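# Toaster oven in a shared workspace – where do you put it, and how do you keep the glass clear?

**Refilwe Joubert**

Hi all, long-time reader, first post. I rent a desk in a big open shared place (one of those with a mezzanine and everybody's voice going straight up to the ceiling) and we finally got a small toaster oven for the kitchen corner. It's a Neton, black, glass door, secondhand from a woman two streets over who was moving in September. I love it already. I have had cheese on toast for lunch more times than I'd like to put in writing.

Two things though. First, the placement. The only free spot near an outlet is right up against a plain white painted wall, and I'm nervous about scorching it, or at least turning it that sad tea color. The manual is long gone. How much space do these things need at the back and sides? I've seen everything from "an inch is fine" to "never ever near a wall."

Second, the glass. The inside of the door was pretty brown when I got it. I went at it with dish soap and a sponge and got the top half looking nice, but the bottom strip, where the grease runs down and bakes on, is not budging. I don't want to scratch it. Somebody upstairs told me to use a razor blade and somebody else told me absolutely never to use a razor blade, so here I am.

Oh, and there's a smoke detector on the ceiling that I would really like to stay friends with. It's wired to the whole building, so if I burn a bagel then the accountants have to go stand in the parking lot too.

Thanks in advance!

---

**pie_crust_2227**

Four inches on every side and more on top. Done. And never put anything on top of it, I don't care how handy it looks for the bread.

Razor blade is fine.

---

**Marnie in Cudcombe**

Okay, I have opinions on this, sorry for the length! I looked after the kitchen at a shared office for years and we went through three of these little ovens (the Allano was the best one, the other two we don't talk about).

**The wall.** Four inches is a decent rule if you can't find the manual, but check the back of the oven before you settle on anything. Some have little feet or a bumper on the back that keep you from shoving it flush, and those are the minimum gap, not the ideal one. Look for where the vents are too – if they're on one side, give that side the most room. Then do what I did: run it at 400 for twenty minutes with the door shut and put your hand flat on the wall behind. Warm is okay. If you want to pull your hand away, move the oven forward. And keep the cord from draping over the top or lying against the back. Plug it straight into the wall, too, no power strip.

If the counter is shallow and you can't get the gap, turn it so the back faces into the room a bit. Looks goofy, works fine. Ours sat at an angle for a whole year and people stopped noticing after a week or so.

**The glass.** Please ignore the razor blade for now. You might get away with it, but if the blade has one little nick you'll have a scratch forever, and I've read that scratched oven glass is weaker. Try this first:

1. Unplug it and let it cool all the way down.
2. Take the crumb tray and rack out and leave them in hot soapy water.
3. Mix baking soda with a splash of water until it's like toothpaste.
4. Open the door flat and spread it on the brown part, nice and thick. Keep it off the heating elements!
5. Leave it for 60 minutes. Longer if it's truly awful. I've done overnight.
6. Wipe with a damp cloth, then again with a little white vinegar, then dry it.

You may need two rounds for that bottom strip. A plastic scraper (or an old gift card, which is what I use) gets the stubborn line along the edge.

Check between the glass and the frame as well. Grease likes to sneak in there and then it looks like the glass is dirty when you've cleaned it perfectly well. A cotton swab is your friend. 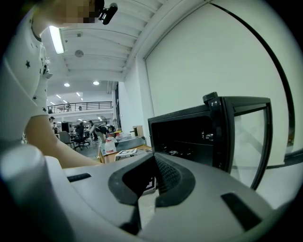 *Black frame, clear glass door, white wall right behind*

**The smoke thing.** Nine times out of ten it's crumbs. Empty the tray every couple of days, more if folks are doing cheese (I see you). Put foil on the rack under anything drippy, but don't line the bottom of the oven with it. And stay with it while it's running. We taped up a note that said so and it helped a little.

Good luck, and enjoy the toast!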